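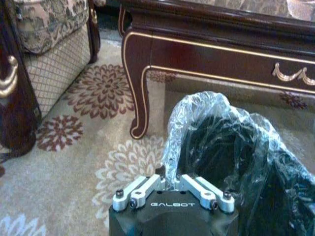
Clear plastic bag with something dark inside, by the coffee table.

The front room, before and after a sort-out

We have had the formal furniture in our front room for a long time and have never put any of it on this page. In July we decided to go through the room properly, clear what had ended up on the floor and put everything back where it belongs.

The room is used for visitors and at Christmas, and the rest of the year it collects things. Bags get put down beside the table when we come in and they stay there. The bag at the top of the page is typical. I like clear bags for sorting because you can tell dark things from light things without untying them, but they do slide about, and they are no good for anything heavy. If you are packing clothes or cloth, press the air out before you close the bag and it will take up a lot less space in the cupboard.

The coffee table is dark wood with a glossy finish and a thin gold line that runs along the apron and down to the leg. It came from Harries, when they still had the showroom on the corner, and we paid 425 for it with delivery. The gold line is the part that needs care. Spray polish builds up along the edge of it and goes dull, so I wipe that part with a barely damp cloth and dry it straight away. The rest gets a little wax twice a year. I use the Mela one in the flat tin. A tin lasts us ages.

Bags should not be left against the legs for weeks on end. Plastic can mark a polished finish, mainly in warm weather. We had a mark on the back leg two summers ago and it took a lot of rubbing to get it out. 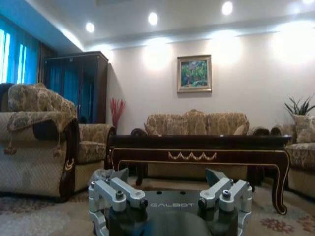

The armchairs were the big purchase. The set came to 1000 from Nureck, and we waited ten weeks for it. The fabric on the large chair is beige with a small diamond pattern in the weave, and the arm is edged in carved wood with a scroll that has some gold on it. Dust gets into the carving. A soft paintbrush, the sort sold for decorating, does a better job than a duster, and you can hold the vacuum nozzle just under it to catch what falls.

The throw is gold and brown brocade with tassels. It goes over the back and arm, which is where hands and heads rest, so it saves the fabric underneath. It can't go in the machine. I shake it outside, hang it over the line for an hour on a dry day and comb the tassels with my fingers before it goes back. If the tassels are really tangled, hold them over a steaming kettle (not too close) and they will straighten.

The curtains are bright blue, and people either like them or they don't. They were made up from Darel fabric that was 35 a metre, lined, and they have kept their colour so far. We thought about changing them for something closer to the gold. I am glad we left them, as the walls are cream and the furniture is dark and the room needs one strong colour at the window.

The red branches in the corner are the only other bright thing. They want dusting more often than you would expect. Take them outside and use a hairdryer on the cool setting.

The painting has stayed where it was, centred on the back wall. We tried it on the side wall some years ago and it looked lost there.

Still to do: the inside of the glass cabinet, and the skirting behind it, which means moving the cabinet. That is a job for two people and I will put it off until the weather turns. I may add more pictures once it is finished.

Posted 12/09/2018

Filed under: Home, Living rooms, Furniture care, Sorting out

Comments

bluedoor: I like the blue curtains. Please don't change them. Do you draw them in the daytime to keep the sun off the chairs?

Author reply: Only in high summer, and only halfway. The room gets gloomy otherwise.

pottering_on: We had the same trouble with polish going dull along an inlaid edge. A cotton bud and a bit of patience cleared ours.

tansy10: What do you use on the glass doors of the cabinet? Mine always end up streaky.

Author reply: Water with a drop of vinegar, then newspaper. Do it when the sun is off them.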